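Can a machine do the boring jobs yet? (shop floor or kitchen, I'll take either)

gasket_hill wrote:
Our plant manager came back from a trade visit wanting a robot arm for the Stinmont line. The job is picking sealing rings off a bench and putting them where they belong. A person learns it in a morning. Skoteck quoted us for an arm and seven weeks of setup, and I'm supposed to say yes or no by the end of the month. Has anyone here seen one of these do small-part work day in and day out? I don't mean a trade show demo.

Kenji Ferreira wrote:
Day in and day out, no. I work on the simulation side, so take this for what it is. We train on rings, which sounds close to your job. The setup is a bare bench in a tiled corner, one ring lying flat, one rod.
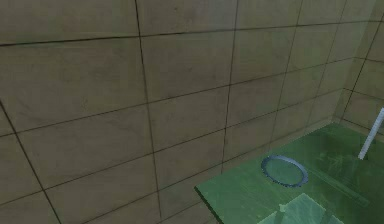

Blue ring on the green tabletop, white rod at right. Simulated.

A thin ring flat on a surface is a lousy thing to pick up. There is hardly any edge to get hold of, and if the fingers come down a little off, they push it along the table. In our last batch the arm got a clean pick in 71 percent of tries. That's with nothing else on the bench and the lighting never changing.

mopbucket wrote:
71 percent would get a person sent home before lunch.

gasket_hill wrote:
It would here too. What happens on the misses? Does it know it missed?

Kenji Ferreira wrote:
Sometimes. If the fingers close all the way, it knows there's nothing in them. If it has the ring by one side and crooked, it often carries on as if all is well.

torque_and_tea wrote:
I think you're both being too hard on it. We've run a Tonumau cell since May, two shifts, and it handles washers fine. The trick is that the washers come to it in a feeder, same way up every time. Don't ask it to pick off a bench. Spend the money on the feeder and buy the cheapest arm you can get away with.

mopbucket wrote:
Then the feeder is doing the work. You could probably skip the arm.

torque_and_tea wrote:
You could not. Somebody still has to move the part from the feeder to the fixture, and that somebody used to be me — I don't miss it.

Kenji Ferreira wrote:
Feeder is good advice for a factory. It doesn't help the household people, which is where I'd like this to end up. Nobody is going to put a feeder in a kitchen drawer. A jar lid or a canning ring ends up wherever it ends up, and the machine has to look and work out where it is. Same corner, another view:

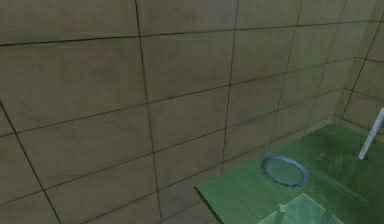

saltbox disagrees with the whole kitchen idea. I've got a Yazzie floor sweeper and it gets stuck under the same chair every time I run it. It has had three updates. If it can't learn one chair, I'm not letting anything with fingers near my dishes. Make a good machine for one chore and leave it at that.

Kenji Ferreira wrote:
Fair on the sweeper. I'd still say dishes are closer than people think, if they're plastic and you aren't in a hurry. Folding clothes is a lot further off.

mopbucket wrote:
How long does one pick take, by the way?

Kenji Ferreira wrote:
Some 6 seconds when it goes right. Moving a real arm I'd slow that down.

gasket_hill wrote:
OK. I'm going to ask Skoteck to requote with a feeder and a check for crooked grips. If they won't put a miss rate in writing, I'll tell the boss no and we keep doing it by hand. Torque, can you message me what you paid for the feeder?

torque_and_tea wrote:
Sent. Don't faint — the bowl was the cheap part.

Last updated: 26/09/2019

Related threads
Feeder bowl keeps jamming on thin washers
Suction cup or fingers for flat parts?
Robot mower on a slope, worth it?
Who fixes the cell on night shift?

This site uses cookies to keep you logged in and remember your settings. By continuing to browse you agree to their use.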